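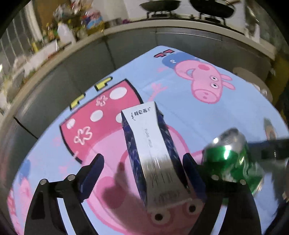 Pad swap on the hand-held gripper, start to finish
Last updated: February

1/
Notes from servicing gripper 5, the hand-held unit with the ridged blue pads. Posting the whole procedure because three people have asked for it and my paper copy is at Stostenero. Carton grip is the check I care about most, so there is a fair amount on that near the end.

2/
Complaint on the tag, in Li-hua Chiu's handwriting: "slides on flat faces, fine on cans." A rigid flat face loads the tips of the ridges only. A can gives a little and finds more of the pad. So I start with the pads and leave the linkage alone until the pads are ruled out.

3/
Before touching a screw: close the fingers on nothing, hold the trigger in, look at the gap from the tip end. On this one the gap was a wedge, closed at the heel and open at the tip. Write down which way the wedge goes. You will not remember after the pads are off.

4/
Then the trigger feel. Smooth through the full stroke, small notch near fully open. The notch was in the last service note too, same place. Left it.

5/
Tools: driver that fits the screw heads properly, plastic scraper, lint-free wipes, isopropyl, soft brush, a tray with a lip. The lip is important if you work at a kitchen counter like I do.

6/
Back the finger screws off a quarter turn each, alternating, before removing any of them. If you take one all the way out with its neighbor tight, the finger cocks and you drag the thread. So-ying Huang has a bag of fingers that died this way.

7/
Keep left and right screws apart. They look identical and they are the same part, but each has bedded into its own hole. I put them in the tray in the position they came out of.

8/
Pads off. Scraper goes in from the heel, flat, slow. If it stops, add a few drops of isopropyl along the seam and wait. Prying from the tip splits the last ridge. I have done this twice and both pads were scrap.

9/
What came out of the grooves: cardboard dust, packed hard, and something gray and waxy that I assume is coating off printed cartons. Brush along the ridges, never across. Across rounds the edges over.

10/
Ridge inspection. Run a fingernail along the pad. A good ridge catches. On gripper 5 the left pad caught everywhere except the outer end, where it was polished. The right pad was fine. Uneven wear like that usually goes with a wedge gap, and here it did.

11/
Replacement pads are from the Skondach batch. Jadwiga Brzozowska measured a handful and found the backs slightly crowned. Check yours on glass. If it rocks, choose another one. Don't try to pull it flat with adhesive, it will creep back.

12/
Clean the finger face, let it dry fully, dry-fit the pad, mark the edge with a pencil line, then bond. Clamp lightly. I use two rubber bands and a scrap of foam. Leave it overnight. The adhesive sheet says less. I leave it overnight.

13/
Refit fingers. Start every screw by hand. Close the gripper on a flat shim while the screws are still loose so that the fingers align to each other, and snug them with the shim held. This step is what takes the wedge out. If you tighten first and check after, you get to do it again.

14/
Snug means snug. The fingers are plastic. I have no torque figure I trust for these, and the one in the Sinenon sheet is for the metal version.

15/
Checks. I do them on a soft surface, a kid's Peppa Pig blanket at the moment, with household stuff: a printed carton, a crushed aluminum can. A blanket lets objects tip and sink slightly, so the approach is never quite square. A bench top hides misalignment.

16/
Carton: pick it up across the long sides, upright with a bit of tilt. Watch the panel under each pad. You want light, even contact down the length. If the card dents at one end first, the fingers are still out of parallel. Go back to 13.

17/
Can: the crushed one is better than a new one, because no two sides are the same. Grip on the body, then near the rim. If the rim end rotates in the pads, note it. Some rotation is normal for this pad pattern.

18/
I repeat each pick 57 times. The number has no theory behind it. It was the length of the log sheet Lai-ching Choi printed for us and I kept it so the old sheets stay comparable.

19/
Log format, one line per pick: object, grip position, held or slipped, anything odd. "Anything odd" is the column that gets used later. Please fill it in with words. A check mark in that column tells me nothing.

20/
Interval. We were doing pads at 2000 closes on the counter. Carton-heavy work eats them sooner, so units doing mostly cartons now get a fingernail check at every battery change and new pads when a ridge stops catching. Everything else stays on the counter.

21/
Asked by Hiu-tung Tang: can you swap one pad only? You can. A new pad opposite a worn one pulls the object toward the grippier side on lift, and you'll see it as a small twist in the log video. I change both and keep the good used one as a spare.

22/
Also asked: silicone spray on the pivots? No. It migrates to the pads. Dry PTFE, very little, wiped off, fingers removed first.

23/
Spares kept in the Tan drawer: 5 pad pairs, screws in a labeled bag, one roll of adhesive. If you take the last pair, write it on the lid.

24/
Still open: the notch in the trigger near full open. I want to see whether it moves after a few hundred closes with the new pads. If it stays put it's in the guide rail, and that is a separate thread.

Filed under: Maintenance > End effectors > Hand-held
Contact | Copyright, all rights reserved | Back to top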